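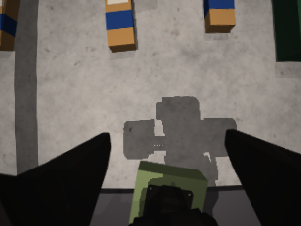
1. Why people in Bumham don't finish their boxes

Garba Okoro
Second-year project, Food and Households
2025-04-17

The Hetcombe veg box scheme delivers to 315 homes in and near Bumham. It was set up by the Bhuiyan family, who grew too many courgettes one July and never recovered. My project asked what happens to the vegetables once they are through the front door. My supervisor called this "a modest question", and I have chosen to take that as praise.

2. What I did

I asked 30 households to keep a food diary for 3 weeks. Of these, 25 handed one back. The other five stopped answering my messages, which I have recorded as missing data. Each diary listed what arrived, what was eaten and what went in the bin or to the rabbit. I also kept one myself and have left it out of the results to protect the author.

3. What I found

Potatoes, carrots and onions were nearly always eaten. Celeriac was not. Several people wrote that they were "saving it", and one diary mentions the same celeriac on every page, with growing affection. Kale did well in the first week and badly after that.

Homes that planned meals on delivery day threw less away. Those using the Mornomel recipe cards did no better than those without, although two people said the cards made good bookmarks.

4. Problems

People who agree to write down their leftovers are probably tidier than the rest of us. Some diaries also improved sharply after I reminded everyone that I would be reading them. With more time I would weigh the bins, if any household would still have me.

5. Suggestions for the scheme

Let customers swap one item a week. Print the contents a day before delivery. Offer the celeriac as an extra and see who asks.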